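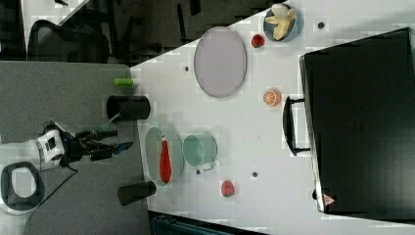
Layout for the ketchup task, overhead, arm at the left

Kinesthetic or teleop for short pick-and-place demos?

stutton_bench
Posted 2018-03-11

I have to collect 100 demonstrations of one task: pick up the ketchup bottle, put it down on the large oval mauve-grey tray. Everything else on the table is clutter and should be left alone. In the layout at the top the bottle is lying on the light-teal plate, beside the pot.

So far I have been driving the arm by remote control, and the delay between my hand and the arm is 300 ms. Short moves are fine. The last bit before the grasp is slow, and I tend to stop, wait and correct. The stops end up in the recordings and the policy learns to stop too.

Would hand guiding be better here? I would have to stand next to the table and push the arm through the motion.

lillov
Better trajectories, worse pictures. If you hold the arm, your hands and sleeves are in the overhead view in every demo and gone at run time. We lost most of a November to that.

If you replay the recorded joint path with nobody touching the arm and record the cameras on the second pass, the problem goes away. It doubles the arm time and the objects have to go back to the same poses.

gripper_noise
Disagree that teleop is the problem. 300 ms is the problem. Fix the link first. Also, which view are you steering from? If it's the overhead one you have very little depth information near the table, and stopping to check is the correct thing to do.

stutton_bench
Overhead for the approach, wrist for the last part. Wrist view during an approach, bottle directly on the table this time: 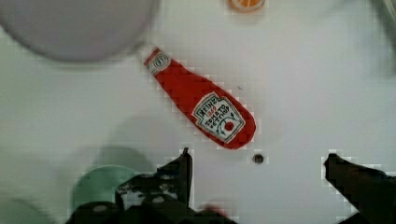 Wrist view, fingers open, bottle not yet between them

The label is readable, so focus at that distance is good enough. The plate and the orange thing behind it are blurred, but I don't steer by those.

gripper_noise
Your bottle lies on a diagonal and is ahead of the fingertips. I would turn the wrist while still high up, then come down in one go. If you turn and descend together under delay you will correct twice.

Compression is heavy too. There are square blocks along the edges of the bottle and the fingers. Are you training on the same stream you steer by?

stutton_bench
Yes, same stream.

lillov
Then split them. Low quality for the operator, full quality to disk. It may help the delay as well.

I still say replay is worth a try. What does the overhead view look like with the arm over the table?

stutton_bench
Like so, with the fruit and dishes still set out:
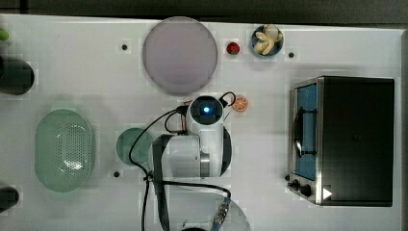
Re: Kinesthetic or teleop for short pick-and-place demos?

lillov
The wrist housing is near the middle of the view and the cables loop out over the table. With hand guiding you would be adding two forearms to that. Replay would leave you with what you have now.

Watch the cables when guiding by hand. It is easy to push the arm into a pose where they pull tight, and the replay will do it again at speed.

gripper_noise
Or stay on teleop, cut any pause longer than 15 frames, and keep the rest. Much less work than recording everything twice.

lillov
Cutting pauses leaves a jump in velocity at each cut. Fine for position targets, bad for anything else.

stutton_bench
Position targets only. I'll split the streams first, then record one batch each way with the same start poses and compare grasp success. The replay batch will be smaller.

gripper_noise
Post the start poses with the results, please. Otherwise we can't tell which batch had the easier bottle.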